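Flolen to take over Trevunier door hardware range in June

Friday, January 5, 2024

Door hardware wholesaler Flolen will take over the warehousing and sale of the Trevunier range of locks, latches and closers from June, the two companies have told trade customers. The change covers all commercial and residential lines except gate hardware, which stays with the current distributor at Dunbar until its stock is sold.

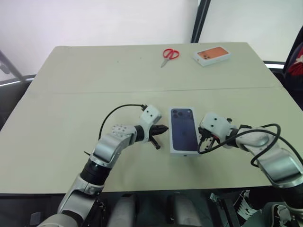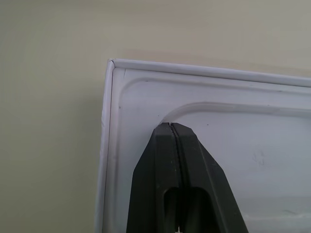 A phone box on a table, first picture, and a dark gripper, second picture.

Under the arrangement, Flolen will hold 3000 Trevunier part numbers at its own warehouse. Trevunier now ships most of them direct from its factory store, with small orders often waiting for a larger one going the same way. Flolen said stocked items ordered before noon would leave the same day. Special finishes and non-standard backsets will still be made to order.

Part numbers will not change. Customers who order from the printed Trevunier catalogue can keep using it, and the finish codes at the back of the book remain valid. A revised price list will go out with account statements in the month before the changeover.

The range being moved includes mortice locks, tubular latches, cylindrical lever sets, deadbolts, surface door closers, flush bolts, strike plates and hinges. It also includes the Cirow series of keyed cylinders, which Trevunier has made for apartment and small office jobs. Cirow cylinders will be supplied keyed to differ, keyed alike or master keyed, as they are now.

Existing master key records are the part of the move most locksmiths have asked about. Trevunier said 2199 registered key systems would be transferred to Flolen. The records will be moved in batches, and each account holder will be told in writing when theirs has gone across. Until that letter arrives, extensions to a system should be ordered from Trevunier in the usual way, with the system number and an authorised signature. Orders sent to the wrong company will be passed on but may be delayed by a few days.

Signatories do not need to register again. Where a building has changed hands and the signature on file is out of date, both companies recommend fixing it before the transfer. The form is unchanged and there is no fee.

Flolen will set a minimum order value of 50 dollars, before tax and freight. Trevunier has had no minimum for account customers, although it has charged a handling fee on single items. That fee will be dropped. Orders picked up at the Flolen trade counter will be exempt from the minimum, and so will replacements under warranty.

Warranty terms stay as they are. Mechanical parts are covered for the period printed on the carton, and finishes are covered separately, with a shorter period for polished brass and for anything fitted near salt water. Claims on goods bought before June will be handled by Trevunier. Claims on goods bought after that will go to Flolen, which will inspect returned parts at its own bench and send back to the factory only those it can't assess.

Keying will also be done by Flolen. The company has fitted out a second keying room next to the main warehouse, with pinning benches and code cutting machines for the Trevunier and Cirow keyways. Standard keyed alike orders are expected to take two working days. Master keyed orders will take longer, depending on the number of levels and whether the schedule has been signed off. Flolen asked customers to send door schedules as spreadsheets where possible, as handwritten ones have to be entered and checked by a second person.

A few lines will be dropped at the changeover. These are the older rim night latch in bronze, the narrow-stile deadlatch with the flat faceplate, and two knob sets that have sold slowly since lever handles became the usual choice on accessible doors. Spare cylinders, screws, springs and strikes for all four will be kept. The radius-edge version of the narrow-stile deadlatch continues and fits the same cut-out.

Gate hardware is being treated differently. The distributor at Dunbar will keep selling the double cylinder gate latch, the long-throw bolt and the self-closing hinges until they run out. Trevunier said it had not decided whether to make another run or bring out a new gate range. Pool gate latches are not affected, as they were withdrawn earlier and are not part of the stock.

Back orders open at the time of the move will be filled at the price on the original confirmation. Customers who would rather cancel and reorder through Flolen can do so without charge, except on items already cut, pinned or plated to order.

Trade customers with a Flolen account will see the Trevunier range appear on their online ordering page once it goes live. Customers without one will need to apply. Approval usually takes a week, and the application asks for a business number, two trade references and, for anyone ordering restricted keyways, a copy of a current locksmith or security licence. Trevunier account limits and discount levels will not carry over automatically, but Flolen said it would look at the past year's purchases when setting them.

Sample boards and display stands already in showrooms can stay where they are. New boards will carry the same samples with Flolen's contact details on the lower panel, and stick-on labels will be posted out for the older ones.

The Trevunier technical help line will keep its present number and hours. Questions about templates, door prep, handing and fire door certificates should still go there. Stock, pricing and delivery questions will go to the Flolen trade desk from the first working day in June.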